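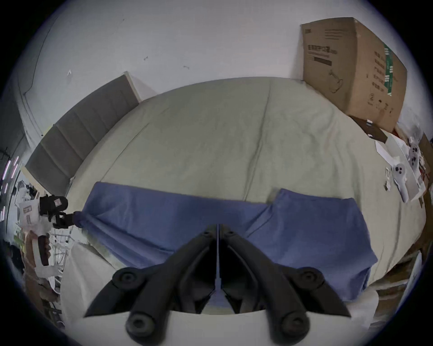 Advice on Air: Encouragement Segments in Local Radio and the Listeners Who Reply to Them

Final report, Media and Society project course
Project group: Tülin Erdem, Tarık Saraç, Beril Tekin
Supervisor: Sibel Demirtaş
Submitted 21 March 2026

1. Background

Radio presenters have long spoken to their audiences about personal matters such as work, family, money and disappointment. In many stations this has become a fixed part of the schedule, usually a few minutes in which the presenter reads a message from a listener and responds to it. The segment is then cut and posted online, where it may reach people who never listen to the program itself.

The project group chose to study this format at Voicu, a local station serving Niltstead and the surrounding towns. The station carries four programs with a regular advice segment. All four were included in the study. Permission to use recordings was given by the program editor, Yavuz Erdem, who is not related to any member of the group.

2. Research questions

The report addresses two questions. First, what kinds of advice do presenters give when a listener describes a setback? Second, do the people who comment on the posted clips respond to the advice, to the presenter or to the listener who wrote in?

3. Material and method

The material consists of the advice segments broadcast in January and the public comments left under the corresponding clips on the station's page. The comments were downloaded at the end of the month and names were removed before reading began. The full set contained 2,446 comments. Many were single emojis, tags of friends or repeated greetings, and these were set aside. From the remainder a random sample of 233 comments was drawn for close reading.

Each comment was placed in one of three groups according to whom it addressed. Comments that addressed more than one person were placed according to their first full sentence. This rule was simple to apply, although it gave a poor result for longer comments, which often open with a greeting to the presenter and then turn to the listener's problem.

To test the categories, 50 comments were read by two members of the group separately. Disagreements were discussed with the supervisor, and the coding guide was revised once. The revised guide was used for the whole sample, including comments that had already been coded. All codes were entered in Dulis, the survey tool available to students in the department.
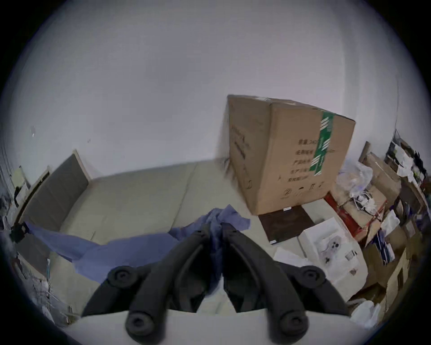
Figure 1. Blue cloth pinched between the fingers of a black gripper.

4. Results

4.1 The advice

Presenters most often answered a setback with a story from their own career. Failed auditions, a lost evening slot and a first program that was canceled all appeared more than once. Practical suggestions, such as whom to call or how to write a second application, were less frequent and tended to come late in the segment. In several cases the clip posted online ended before the practical part was reached.

One program differed from the others. Its presenter, who works under the on-air name Cutisico, asked the listener questions before responding and sometimes returned to the same listener in a later broadcast. These segments were longer and were seldom posted in full.

4.2 The comments

The largest group of comments addressed the presenter, mostly with thanks or praise. A smaller group spoke to the listener who had written in, and these were the longest in the sample. They contained personal accounts of being turned down for jobs or courses, and a few offered direct help. Comments that discussed the advice itself were the smallest group – some of them were critical, particularly where the presenter had said that a refusal should be taken as a sign to move on.

5. Discussion

The results suggest that the posted clip and the broadcast segment serve somewhat different purposes. The clip gives most of its time to the presenter's own story, and commenters respond accordingly. Whether people who heard the full broadcast would react in the same way cannot be determined from this material.

The study has clear limits. It covers one station and one month, and people who comment in public are unlikely to represent the whole audience. The group had planned interviews with listeners, but the consent forms were approved too late for these to be held within the course. The interview guide is included in Appendix B and may be used by a later project group.

6. Division of work

Tülin Erdem was responsible for contact with the station and for section 4.1. Tarık Saraç prepared the comment data and wrote section 3. Beril Tekin wrote section 4.2 and edited the report. The coding was shared equally.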